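Tukport Home Learning Planner: Set-up Guide
Section 3. Entering your first term

Finish Section 2 (creating a family account) before you begin. Allow an evening for this part if you have more than one child to enter. You can stop after any step and come back, as the planner saves each page when you leave it.

### 3.1 Add your learners

1. Open **Family** and choose **Add learner**.
2. Type the name you want on reports. Nicknames go in the second box and are never printed.
3. Choose a stage. Stages are broad and don't have to match the year your child would be in at school.
4. Select **Save**, then repeat for each child.

**Note:** A child can sit at different stages for different subjects. Set the main one now and change the others under **Subjects** later.

### 3.2 Choose a term pattern

1. Go to **Calendar** and select **New term**.
2. Pick a start date. Most families on the southern calendar start in late January.
3. Choose **Fixed weeks** or **Rolling**. Fixed weeks follow set dates. Rolling moves unfinished work to the next open day.
4. Mark your days off. Weekends are already marked, but you can tap them to open them up.

**Caution:** Changing from Rolling to Fixed weeks after you have logged work will clear the order of your unfinished lessons. The lessons stay in the planner — you will find them in the **Unsorted** tray — but you have to place them again by hand.

### 3.3 Bring in a booklist

1. Under **Resources**, select **Import list**.
2. Choose the Tuvwood starter list or upload your own. The starter list has 222 titles and can be trimmed.
3. Untick anything you don't own or don't plan to borrow.
4. Assign each remaining title to a learner. Read-alouds can be shared.

A list of your own can hold up to 473 entries. Longer lists need to be split into two files.

### 3.4 Log unplanned learning 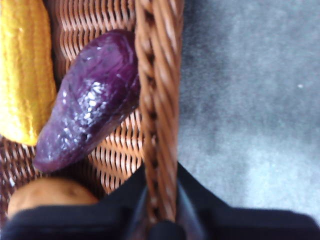 1. From the day view, select **Plus** and then **Unplanned**.
2. Write one or two plain sentences on what was done.
3. Tag at least one subject. There are 37 tags, and you can hide the ones you don't use.
4. Add the time spent, or leave it blank if your region doesn't ask for hours.

**Note:** Unplanned entries count towards the term report in the same way as set lessons. To keep one private, turn off **Include in report** before saving.

### 3.5 Check the term report

1. Select **Reports**, then **Preview**.
2. Look for any subject marked in grey. Grey means it has no entries yet.
3. Select **Print** or **Save a copy**.

If the preview is blank, check that the term start date isn't in the future.

Guide written by Sidra Malik and Leif Briem. Last revised Apr 20, 2026.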